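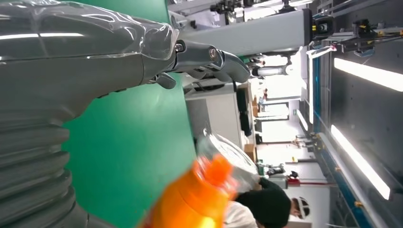 Squeaky floor in upstairs hallway, carpet on top - fix from above or below?

Posted by Raed Boutros in Floors and Stairs

We moved into a house on the Clakow side of town in May and the upstairs hallway squeaks badly. There are two spots. One is right outside the bathroom door and the other is a longer stretch near the top of the stairs. The one by the bathroom is a short chirp when you step on it. The one by the stairs is more of a groan and you can feel the floor give a little under your heel.

The hallway is carpeted and the carpet is in good shape, so I would like to keep it. Under the hallway is the kitchen ceiling, which is drywall with a texture on it. I do not want to cut into that if there is any other way. The house is from the seventies. I pulled back a corner of carpet in the linen closet and the subfloor looks like plywood, nailed down. No glue that I could see.

What I have tried so far: baby powder worked into the carpet, which did nothing except make a mess. I also drove two regular drywall screws down through the carpet by the bathroom. One of them grabbed a carpet thread and pulled a run in it the length of my hand, so I stopped.

My wife works early shifts and leaves at 4:40 in the morning, and the squeak wakes our son every time. I would like to get this done on a Sunday if possible. I am fine with basic tools, I have a drill and an impact driver, but I have never pulled up carpet and put it back.

Is there a way to do this through the carpet that works? Or do I need to pull it up?

Comments on this post:

Is the bathroom one near a heat register? Mine was the duct boot rubbing on the subfloor and I spent a weekend putting screws in the wrong place.

No register on that side, it is on the opposite wall. - Raed Boutros

gravel_lane

You can do it through the carpet, but not with drywall screws. They are brittle and the threads run all the way up, so they catch carpet fibers and they don't pull the plywood down tight.

What you want is a breakaway screw kit. The screw is scored partway up the shank. You drive it through the carpet and pad into the joist using a little tripod that sets the depth, then you rock the head sideways and it snaps off below the surface of the plywood. The carpet closes over the hole. I used the Kosley kit, other brands work the same way. The lubricated thread helps with the snagging. Push the carpet fibers apart with your fingers first and hold them apart while you start the screw.

The hard part is finding the joists. A stud finder will not read well through carpet and pad. What I did:

Look at the kitchen ceiling for nail pops or a light fixture box, which is usually fastened to the side of a joist. Measure from an outside wall to that point, then measure the same distance upstairs. Allow for wall thickness if you are measuring from the inside face.

Joists are usually 16 inches on center, so once you have one you have the rest. Check with the long finder screw that comes in the kit. If it goes through the plywood and then spins free, you missed. If it keeps biting, you are in wood. Back it out and mark the place with painter's tape.

Before driving anything, figure out where your pipes and wires are. Outside a bathroom door is exactly where a water line might cross. Use the length of screw the kit tells you to use and stay centered on the joist.

Put one screw every six inches along the joist through the squeaky area, then walk on it. If it still squeaks, have someone stand on it and shift their weight while you lie down with your ear to the floor. The sound often comes from a foot or more away from where you step.

I did a hallway and one bedroom this way and the bedroom is still quiet after four years. The hallway came back in one spot and I put in two more screws.

Tess in the valley

The chirp and the groan may be two different problems. A chirp is usually a nail sliding up and down in its hole, and the breakaway screws from the previous post should take care of it. A groan with movement you can feel is usually either a gap between the subfloor and the joist, or two sheets of plywood meeting with nothing solid under the seam. Screws won't help much with a loose seam if there is no joist there to screw into.

For that stretch I would pull the carpet. It is less work than it sounds in a hallway. Start in a corner with pliers and lift it off the tack strip along one long wall only. Wear gloves. Fold it back and fold the pad back after it. The pad will be stapled, so pull those staples and sweep up.

With the plywood bare, walk it in socks and mark every noise with a pencil. The nail rows show you where the joists are. Use 2 inch construction screws, coarse thread with a smooth upper shank, set slightly below the surface. If a seam moves and there is no joist near it, you would need to cut out a strip and add blocking, and at that point I would call somebody. We had Chidiac Flooring out for ours and they did the blocking and restretched the carpet for 186 dollars, but that was a small section and a while ago.

To put the carpet back you need a knee kicker. Rent it, don't buy it. Ours was 40 dollars for the day from Storwood with a 100 dollar deposit, and they also had the wide stair tool for tucking the edge. Work from the middle of the wall out toward the ends. If you only lifted one side it should go back without a power stretcher.

Do the bathroom spot first since you can do it without moving anything. You might find you can live with the other one.

pkd77

had the same thing, we just learned to step along the wall side. floor is stiffer there. also a rug with a thick pad helped some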